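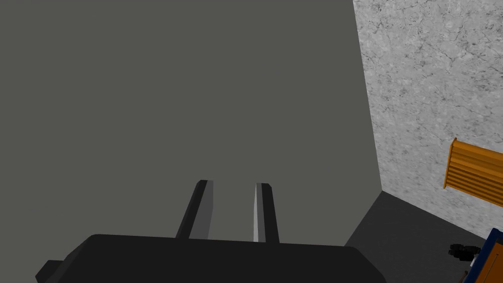
Tue 24 December

Quiet in the office today, so I finally sat down with the door approach problem in Flustance, which I have been promising Nataša Nedeljković I would look at since May (sorry, Nataša!). Writing it all out here so that whoever is in first after the break doesn't have to piece it together from my commit messages, which are dreadful.

Started with 40 episodes in the simulated kitchen on last week's planner build, seed 218, wrist view logged every 3 steps. The arm gets itself to the cupboards nicely enough. The trouble comes in the last stretch, when Nira has to say where the handle is. If the view is mostly flat grey with a bit of speckled wall at one side, it gives a handle position anyway, quite cheerfully, and the planner believes every word of it. I'd been blaming the planner all this time and I do feel a bit bad about that.

So the first change was dull but overdue: Nira now passes its confidence along with the position, and below the threshold the planner holds and asks for another look. I borrowed the retry logic from Gourlay, which was written for drawers but seems happy enough with doors once you swap the axis. Timeout is 400 ms for now, picked out of the air, please do argue with me.

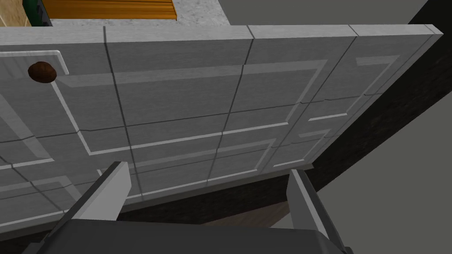 Wrist view at the panelled door, fingers open, knob far up to the left.

Views like this one are the other half of it. The knob is plain as anything to you or me, but the grasp target is still being pulled towards the middle of the door, and I suspect the mouldings, all those pale strips at a slant. I want to try masking the long straight edges before the handle search and see whether the target shifts.

Still to do: rerun the same seed with the mask on, move the threshold out of the code and into the Lillirus config where it belongs, and ask Nataša whether the wrist camera tilt in sim was ever matched to the real mount. I have a nasty feeling it wasn't.

Logs are in the usual folder, under door_approach. Mince pies are in the tin by the kettle.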